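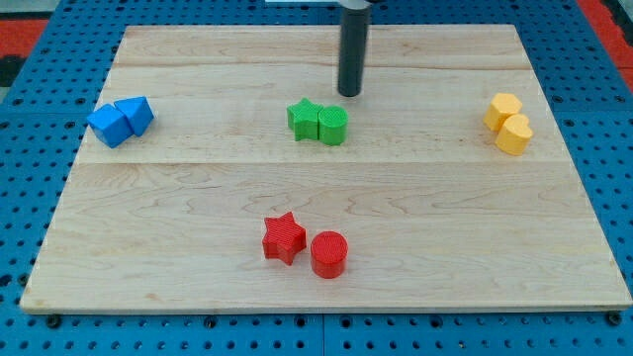
Why does success drop when two blocks touch, and how should I report it?

Posted in: Robot learning, Methods and results
Tags: pick and place, evaluation, small datasets

gorness_bench

I'm trying to repeat the pair-sorting result from the Imdale report on our own arm. The task is simple. Printed blocks sit on a board in pairs of the same colour, and the arm gets a written instruction such as "pick up the green star". The policy was trained on 148 demonstrations, all recorded on the same board with the same set of shapes.

When the two blocks in a pair have a clear gap between them, I get results close to what the report gives. When they touch, as the green star and cylinder do in my layout, the success rate falls a lot. The arm often goes to the join between the two and stops there, or comes down on the wrong one. The red star and cylinder have a small gap and give far less trouble, although they are the same two shapes.

I ran 48 trials and scored each as pass or fail. My questions are whether this is a known effect or a fault in my setup, and whether I should leave the touching layouts out of the headline number. The report doesn't say if its pairs were allowed to touch. I'm using the Gurnus policy code with the default settings, apart from a shorter time limit per trial.

El Khatib Lab account

It is a known effect and I wouldn't leave those layouts out. Report them on their own line next to the separated ones, and give the number of trials for each. If you fold everything into one figure, a reader can't tell whether your policy is worse than the one in the report or your layouts are harder.

Before that, check two things.

First, look at your demonstrations and find out how many have touching blocks. People who set up a board by hand tend to leave a gap so the pick is easy, and then the policy has hardly seen the other case. We had this problem ourselves. We recorded 20 more demonstrations with the blocks pushed together, changed nothing else, and the stops at the join became rare. They didn't go away.

Second, your red and green pairs differ in more than the gap. The red pair is near the front of the board and the green pair is further back, so the red ones look bigger to the camera if it views from the front. Swap the positions and run the trials again — if the failures stay at the back of the board, you have a viewpoint problem and the contact is only part of it. Having a star and a cylinder in both places is useful, so keep that.

I would also drop plain pass or fail. Score the approach and the grasp separately, and write down which block the gripper came down on. "Wrong shape, right colour" is a different failure from "stopped at the join", and at the moment you are counting them together.

On the time limit, put it back to the default until you have matched the report. A shorter limit will turn slow picks into failures, and touching blocks are where the slow picks happen.

pegboard_and_tape

Had the same with blue ones. Try a different seed, mine got better after I retrained. Could also be the lighting.

gorness_bench

Thanks both. I went through the demonstrations and only 2 of the 148 have touching blocks, so that explains a good part of it. I'll swap the red and green pairs on Thursday with the old time limit before I record anything new, otherwise I won't know which change did what.

On the seed, I've trained with more than one and the touching pairs come out worst each time. The order of the other layouts does move between seeds, so I'll report the spread as well. Does anyone know if the Gurnus logger can save the approach and grasp scores in one file, or do I have to write them out by hand?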